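An afternoon with the door-opening robots at Perkham

2025-01-11

I'd been promising to write up the Perkham open day for ages, so now that the Christmas tins are empty I've finally sat down to it. Tanabe, who do the household robot work up there, opened their doors to anyone who fancied a look, and a minibus of us went over from Clulstead. It took 54 minutes in the rain, with one stop for somebody's forgotten umbrella.

I thought we'd be watching a robot roll about on a shop floor. What we got was a big screen, a row of chairs and a simulated house, and I enjoyed it far more than I expected to! Everything is practised in the computer first, over and over, and the subject for the afternoon was doors. Just doors. Our host told us they have 600 doorways stored in the system, all different, and that a fresh batch gets made whenever the robot gets too comfortable with the old ones.

The big screen kept switching between views, and the one I liked best was the close one from the gripper, looking out between its two grey fingers. You feel as if you're reaching out yourself. There was a wooden door panel right there in the gap, a white panelled door beside it, and flagstones going off to the right (very country cottage, I thought).
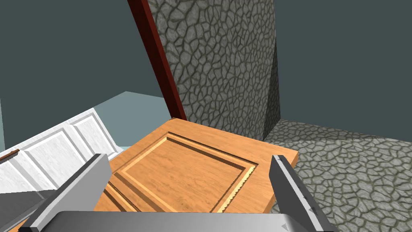 My own back door sticks every winter and needs a shove with the hip, so I'd like to see a computer manage that, wrote Maureen after she read my first draft. Fair point, and somebody in the second row asked nearly the same thing. The answer was that stiffness is one of the settings. They can make a hinge heavy or a handle awkward, then let the robot have another go. Whether they have a setting for a hip I couldn't say.

After a cup of tea (proper cups, well done Tanabe) we moved on to the whole robot. It has two arms, white with black grippers, and the view we had was from up above its body, looking down and forward. There was a pair of wooden double doors standing open with a room beyond, and a dustpan down by the right arm. I'd have thought one door leaf was enough to be getting on with, but the right-hand one was so close to us that I leaned back in my chair.

We talked for a good while about why doors are such a nuisance. You and I get hold of the handle, pull, and step out of the way without thinking. The robot has to work out where its own elbows will be when the door comes round. I asked how many tries it gets in one go and was told 600, same as the number of doorways, which I wrote down twice because I thought I'd misheard. 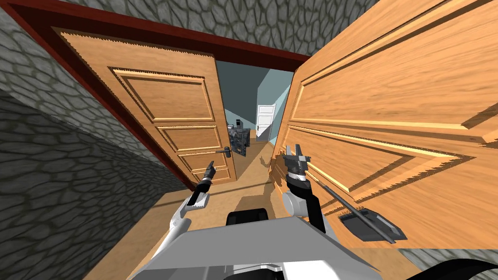

Both leaves open, and a white door waiting at the far end of the next room.

The last part was about handles, and this is where I stopped taking notes and just asked questions. Lever handles are kinder than round knobs, apparently, for robots and for my wrists alike. But a lever still has to be found, and from close up a door is mostly wood. Grain, panels, more grain! The moulding edges came out a bit jagged on the screen too, like an old video game, and I was told that prettiness is well down the list as long as the shapes are right.

There were 14 of us in that room and I'd say the handle talk got more questions than anything else. One lad wanted to know if it could do a cat flap. (Not yet.)

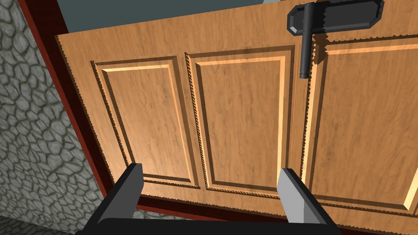 Up close to a panelled door, with the lever near the top and the gripper open.

Tanabe are planning another open day in June, this time at their Clivier building, and I've asked for the minibus again. Places will go on the sheet by the library desk once I have a date. Bring a cushion, the chairs at Perkham were hard and I don't suppose the Clivier ones are any softer.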